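Dye bench notebook, April
Grarkcombe shed, started writing about 4 in the afternoon

OK so the walnut vat. I left it on the back step with the lid on and it smells like a pond, in a good way I think. Hendrik Aerts came by to borrow the big scale and said it smelled like his old rowing club. He dyes mostly with powders and I suspect he feels sorry for me.

Where we were: the Cesevitz fleece got scoured last month and I spun enough for a proper set of test skeins. Then I ran out of patience and threw half of it in with the iron by mistake, so what I have now is a pile of very moody grays and not much else. Lesson written on the wall in pencil: LABEL THE BUCKETS. Iron bucket has a red rag on the handle from now on. If you use the shed, please leave the rag alone!

The plan for this round was to stop chasing green for a bit and get the browns right, but I keep coming back to green anyway. I want a deep bottle green that doesn't go khaki the minute you take it outside. Weld first and then indigo over the top is the way everybody does it, and I can get a nice leaf green that way, but dark is another story. Every time I push the indigo I lose the yellow and end up with teal.
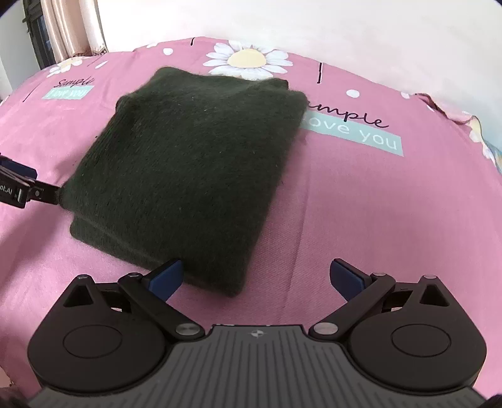
Weld, first bath

Total fiber 348 grams, all Cesevitz, all mordanted with alum the night before. I chopped the weld smaller than usual (scissors, then the bad kitchen knife) and let it sit in warm water over lunch. Brought it up slowly and kept it well under a simmer. Last time I let it boil while I was on the phone and got that brassy mustard that looks like a bus seat.

Added a pinch of chalk and the color jumped right away. I love that part, it never gets old. Pulled the first skein after an hour and left the rest in while the pot cooled down. Good strong yellow on all of them, maybe a little uneven near the ties. I tied them too tight again. Looser figure eights next time, and use the cotton string, not the garden stuff, which bleeds.

Saved the leftover bath in the Dobos jar. It has plenty of color left and I might throw some silk scraps in there just to see.

Indigo, over the yellow

The vat was sulking. Surface looked fine, coppery and nice, but under that it was more blue than yellow-green, so there was too much air in it. I warmed it back up, fed it a little more fructose and left it alone, which I am bad at. Went and swept the floor. Came back and it had turned.

Did 3 dips on the main batch, a few minutes each, with a long airing between them out on the line. One skein I kept going until 7 dips because I wanted to see where it would end up. Notes as I went:

First dip, bright parrot green, kind of awful, would look great on a parrot.

Second dip, grass. Very even. I could stop there and be happy with it for mittens.

Third dip, getting close to ivy. Rinse water had hardly any blue in it, so it seems to be sitting on the fiber properly.

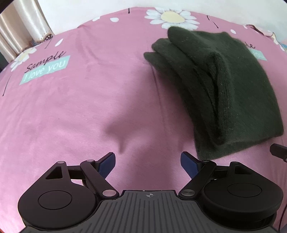 After the third, on the long skein only, it moved toward spruce and then a sort of wet slate. By the end it was plain teal in the window and nearly navy under the bulb. So that's too far. I should have stopped sooner and gone back into the weld, and I'm going to try that with what's in the Dobos jar.

Walnut as a darkener

Hendrik's idea, to be fair to him. Instead of more indigo, take the ivy green and give it a very weak dip in walnut to knock it down. I was skeptical and figured I'd get mud. Tried it on a short length from the second skein, two minutes, cool bath, no iron anywhere near it (red rag!!). It came out darker and it stayed green. A bit of an old-coat green, but green. Rinsed it, dried it over the heater and put it by the window next to the plain one, and the difference is bigger than I expected. I need to do it again on a full skein before I get excited. 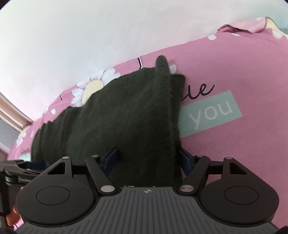 Finish is the other half of this, and I keep forgetting to write it down. The Jelivik yarn I got for comparison is a smooth worsted and takes the same dye completely differently, brighter and harder looking, with a shine that shows every streak. A fuzzy surface eats light. Look at the dark green on the pink bed cover, it's almost black, and with all that fluff on it I'd have a hard time naming the shade from across a room. So for the bottle green I should be sampling on brushed swatches as well as bare skeins, or I'll aim for a color in the yarn that vanishes once it's knitted and brushed. Brush half of each swatch, leave the other half alone, keep them pinned together.

Next time in the shed:

Full skein of the weak walnut dip, 2 minutes, same as the short length.

Back into the Dobos jar with the teal skein and see if the yellow comes up at all.

Cotton string. Buy some, we're out.

Get the scale back from Hendrik before he forgets whose it is.

Lid on the walnut. The neighbor's cat was up on the step again when I locked up, sniffing at it.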